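Irnham working group on simulated kitchen trials, minutes for April

I took the notes again, so blame me for the spelling. We started at 9:30 and had nine people once the Nikow folks got their sound working.

Last month's minutes: fine, except I wrote "grasp" where it should say "release" in rule 4. Fixed!

Episode naming. Drindason sent over 1,706 episodes and 122 of them had no scene seed in the log. We went back and forth on this (a long time, sorry) and agreed that an episode without a seed doesn't count toward the 200 needed for sign-off. Drindason will rerun theirs. Nikow asked if old ones could be grandfathered in and the answer was no.

Knives. The draft said any blade on the counter has to be listed in the scene sheet. Wuisan wanted that to cover blades the task never touches, and I'm with them on this one. Passed, with one person abstaining.

Objects in midair. We spent the most time here. Rule 7 now says that if an object in a saved view has nothing under it, the reviewer tags it and writes down the time step, whether or not it matters to the task. I like this a lot better than the old "use judgment" wording! 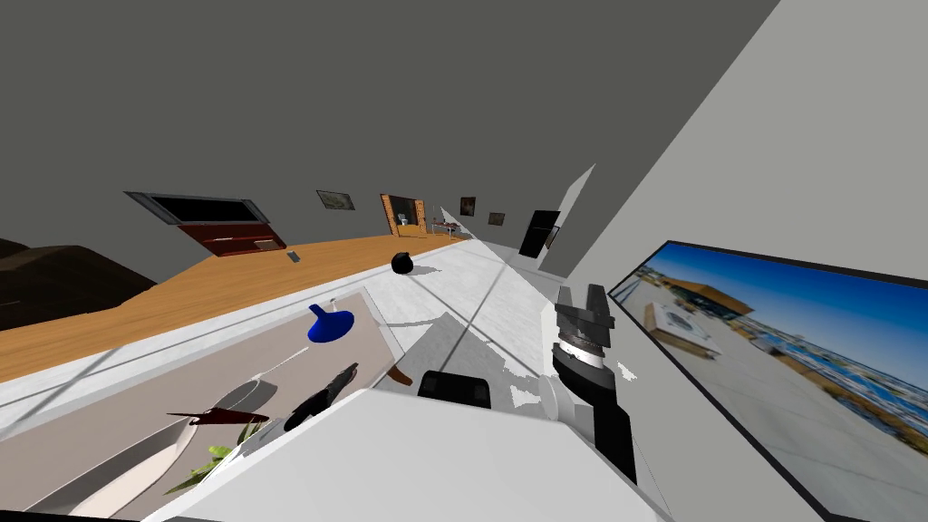

Knife on the cutting board in this one, mushroom over the floor in the next.

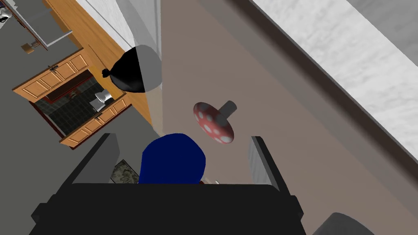
Wuisan will turn rule 7 into a one-page checklist and I said I'd test it on a small batch before we meet again. Still open: who pays for storage, and whether wrist views get reviewed separately from the rest. Nikow has a draft on the second point and will send it around by May. We quit at 11:10.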